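# Kraft paper as a table covering: notes after one roll

May 17, 2020 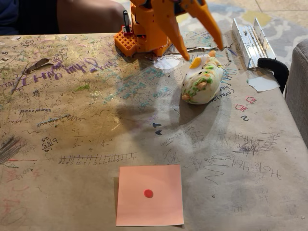 ## Why paper

The kitchen table is solid beech with an oil finish, and marker goes straight into it. Until December we used a vinyl cloth. Vinyl wipes clean of food but holds purple marker, and the kids were told off for writing on it often enough that they stopped drawing at the table altogether. I replaced it with brown kraft paper from Larkau, 900 mm wide.

The sheet covers the whole top. I don't trim it flush. It folds under the long edges and gets taped to the underside, where the tape doesn't catch sleeves.

## What ends up on it

Mostly arithmetic. School has been at this table for a while now and the worksheets run out of margin, so the working goes on the covering. Pencil, pen and colored marker all take well. Soft pencil is the exception: shaded patches rub off onto forearms and from there onto toys, and the white plush with the green spots has been through the wash for it.

Handwriting faces every direction, depending on who sat where. From my chair the big purple marker lettering and the block of teal-blue to its right are upside down. Cursive practice has also moved onto the table, in dark ink and in blue. Tania Akanda, who teaches the younger one, asked for scans of the cursive. I cut the piece out with a craft knife and a steel ruler, and patched the hole from behind.

## Problems

- Cracks and tears. They start at a crease and travel. Tape on the underside stops them, tape on top does not (pens skip on it).
- Bleed-through. Felt markers go through a single layer if the pen rests in one spot. I now put a layer of old newsprint underneath – no stains on the beech so far.
- Curl. Paper off the end of the roll wants to go back to being a roll. Reverse-rolling it overnight on a broom handle fixes most of that.
- Liquids. A spilled glass means a new sheet.

## Replacement interval

I planned on a new sheet every week. In practice one lasts four weeks, and the limit is free space more than wear. Fouad Sfeir suggested flipping it, which works if you skipped the felt markers.

Old sheets go in the flat drawer with the date on the back. The next roll will be the heavier grade from Görtz, if they still stock the same width.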